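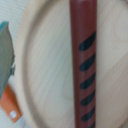
Fig. 1. Slanting dark stripes on a slender reddish-brown stick.

Surface Pattern I
Week 4 notes: Repeat, spacing and direction
Instructor: Zinash Hailu
Lab hours: Bethel Mekonnen, Room 266

Reading for this week: course packet, chapter 3, "Repeat." Skip the section on printing rollers. We come back to it in week 9.

1. Terms

Motif. The single shape or group of shapes that gets repeated. A motif can be as plain as a dot.

Repeat unit. The smallest piece of a pattern that can be copied to make the whole thing. It includes the motif and the empty space that belongs to it. Students often mark the motif correctly and leave out the space, and then the pattern closes up when it is copied.

Interval. The distance from a point on one motif to the same point on the next. Measure from left edge to left edge, or center to center. Do not measure the gap.

Ground. Whatever the motif sits on. Ground has a color and usually a texture, and both count as part of the design.

Border. A pattern that repeats in one direction only. Tape, ribbon and the edge of a plate all carry borders.

Field. A pattern that repeats in two directions. Most cloth and wallpaper.

2. Direction

A vertical or horizontal motif lines up with the edges of the sheet, so it looks settled. A slanted motif does not line up with anything, and the eye tends to follow it out of the pattern and on to the next one. For that reason slanted motifs read as a chain even when there is plain ground between them.

Slant also gives a pattern a handedness. A stripe that rises from lower left to upper right cannot be turned into one that rises from lower right to upper left by rotating the sheet. Turn it 180 degrees and it slants the same way as before. Only a mirror flip changes it. Check this with tracing paper before Wednesday's lab, as it comes up again when we cut stencils.

3. Flat pattern on a round surface

Take a rectangle of paper and rule slanted lines across it. Roll it into a tube. If the lines meet at the seam you have a continuous spiral. If they miss, you have a set of short broken bands.

Whether they meet depends on three measurements: the distance around the tube, the angle of the lines, and the interval between them measured along the length of the tube. For one continuous line, the rise in one full turn must equal the interval. For two lines winding together, the rise must equal two intervals, and so on.

Worked example. A tube measures 49 mm around. The lines are drawn at 45 degrees, so they rise 49 mm in one turn. With an interval of 49 mm there is one continuous line. With an interval of 24.5 mm there are two. With an interval of 30 mm the lines will not meet, and you must change either the angle or the interval.

Two practical points. Paper has thickness, so the outside of a rolled tube is a little longer around than the tube underneath. Measure the tube with a strip of the same paper you are going to use. Also, a viewer sees less than half of a round object well. Shapes near the sides look narrower than they are, and a motif that is wide on the flat sheet may never be seen whole.

4. Contrast with the ground

Dark on mid-tone is softer than dark on white. The motif stays readable but the object keeps its own color from a distance. Light on mid-tone comes forward more strongly and makes small errors in spacing easier to see. Try both before you pick one.

Glossy grounds add a highlight that runs across the pattern. Look at your sample under a window and under a lamp.

5. From the slide set

The slides show three items from the Kolatdale study collection: a woven band, a stenciled box lid and a page from the Sisay sample book. The sample book holds 876 swatches, nearly all of them borders. It was put together for shop customers, which is why the swatches are grouped by price and the same motif turns up on pages far apart. Amanuel Gebretsadik has the key to the cabinet if you want to see it in person. Clean hands, no pens.

6. Assignment 2

Draw one border with a slanted motif, at least 300 mm long. Use one color on a colored ground. Mark one repeat unit in pencil on the back and write the interval next to it.

Make a second version to wrap a cardboard tube. Lines or rows must meet at the seam. Show your arithmetic on a separate sheet.

Hand in both, plus the tracing paper from section 2 – folded, with your name on the outside. Work is due at the start of class in week 5. Tubes are in the bin by the sink. If you bring your own, write the distance around it on the inside.

Questions about paint go to Yabsira Jemal. The Fasari gouache is fine for this assignment. Please do not use markers, which bleed at the seam.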